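Hiring a room at Gudgate Hall: your questions
14 shares | 3 comments

Last updated Aug 13, 2025

How do I book a room?

Fill in the booking form on the website or pick up a paper copy from the office. We need your name, a phone number, the room you want, the start and finish times, and a short note on what the booking is for. You will get an email to say we have received the form. The booking is not confirmed until we send a second email with the hire agreement attached.

If you have not heard from us after two working days, check your junk folder and then ring the office.

Which rooms can be hired?

There are three. The Poon Room is on the ground floor and seats 30 people around tables. The Mistell Room is upstairs and is better for talks, as the chairs are already set out in rows. The main hall takes larger events such as wedding parties, ceilidhs and craft fairs.

The kitchen can be added to any booking. It cannot be hired alone.

Does my booking time include setting up?

Yes. Please allow for setting up and clearing away when you choose your times. If you book from two until five, the doors will be open at two and the room must be empty by five. There is often another group straight after you, especially in term time.

Can I move the tables?

Yes. Tables in the Poon Room fold and can be stacked on the trolley by the door. Lift them, please – dragging marks the floor, and we had the boards sanded in May. Put everything back as shown on the plan on the wall before you leave.

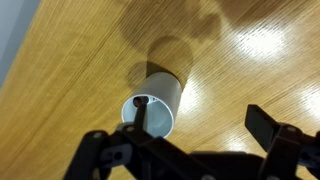
Hot dishes need a mat underneath. We keep a pile of cork ones in the kitchen, in the drawer to the left of the cooker. Craft groups using paint, glue or candle wax should bring their own covering for the tables. Newspaper is not enough for wax. If something does get spilled, wipe it up with a damp cloth and tell us. Please don't use spray polish or bleach.

How much does it cost?

The Poon Room is £22 an hour. Prices for the Mistell Room and the main hall depend on the time of day and are listed on the booking form. Local clubs that meet at least twice a month get a lower rate, which is agreed once a year.

Do I have to pay a deposit?

Only for parties and for bookings that finish after ten at night. The deposit is returned by bank transfer within a week, less the cost of any damage or extra cleaning. We do not take cash.

What happens if I need to cancel?

Tell us in writing. If you give us two weeks' notice or more, there is no charge. With less notice than that, we charge half the hire fee, and if you don't turn up we charge all of it. You may move a booking to another date once without paying extra.

Can we serve alcohol?

You can offer it free to your guests without asking us. If you want to sell it, including by way of a ticket that covers a drink, you will need a temporary event notice from the council. Apply early and send us a copy.

Is there parking?

There are a few spaces behind the building, reached from Skorusberg Lane. Two are kept for blue badge holders. Everyone else should use the public car park by the library, a five-minute walk away. Do not park across the gate of the house next door, even to unload.

Is the building accessible?

The ground floor is level throughout and has an accessible toilet. The Mistell Room is reached by stairs only – we do not have a lift. If someone in your group can't manage stairs, say so on the form and we will try to offer a ground-floor room at the same price. The main hall has a hearing loop.

Do I need my own insurance?

Private hirers don't. Clubs, classes and businesses do, and we ask to see the certificate before the first session. Bouncy castle firms must send us theirs directly.

Can we put up decorations?

Use the hooks along the picture rail or removable putty. No pins, staples or sticky tape on the paintwork. Confetti is not allowed indoors or out.

Who do I contact if something goes wrong on the day?

Ring the number printed on your hire agreement. During office hours it goes to Zoriana Lytvynenko, the bookings manager. In the evening it goes to whoever is on call. In a fire or medical emergency dial 999 first. The building's full address and postcode are on the noticeboard inside the front door.

3 comments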